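Tischplatten in der Werkstatt Belten: Termine für das Nachölen

Im Dezember haben wir die Holztische im Gruppenraum zuletzt abgeschliffen und neu behandelt. Seitdem werden sie fast täglich benutzt, und an einigen Stellen sieht man das inzwischen. Am Samstag, 11. Juli 2020, nehmen wir uns deshalb die Platten noch einmal vor. Der Raum bleibt an diesem Tag geschlossen. 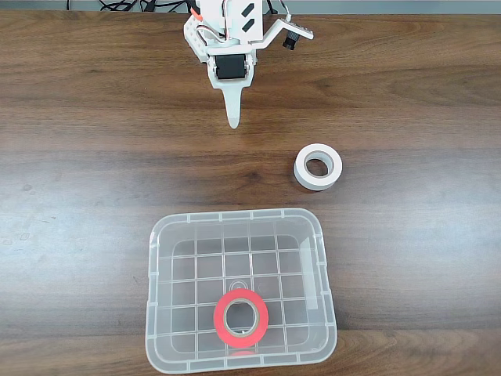
Warmes Mittelbraun mit kleinen Kratzern: eine Tischplatte vor der Auffrischung.

Leichte Spuren werden nur mit feinem Papier angeschliffen, Körnung 80 kommt allein bei tieferen Macken zum Einsatz. Geschliffen wird immer mit der Maserung. Danach trägt das Team eine dünne Schicht Öl auf und nimmt den Überschuss nach 20 Minuten mit einem fusselfreien Tuch ab.

Bitte räumt eure Sachen bis zum Vorabend weg. Für heiße Becher und Lötarbeiten liegen künftig Unterlagen im Regal neben der Tür. Wer eigene Bretter mitölen lassen möchte, gibt sie vorher im Laden Gretine ab.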